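The price of a measured scoop

Pudemia wants parents to pay 157 a year for an app that tells them when the baby is hungry. Babies, I had understood, already do this.

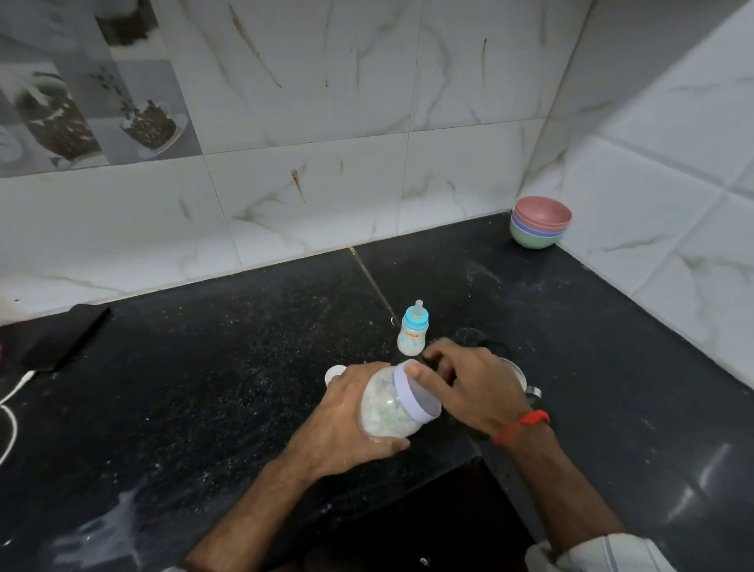
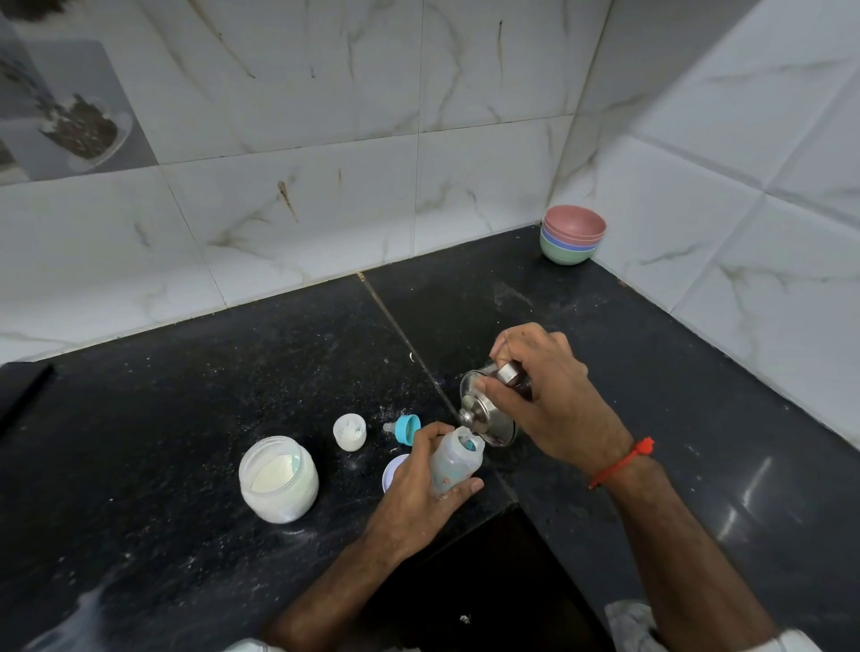

Lenuța Coman, a health visitor in Galtport, has met 78 families who use it. "They sleep no better," she says. "They just have charts."

The firm points to a July survey of 524 customers, most of them pleased. It was sent only to people who had renewed. I asked for the rest and am still waiting.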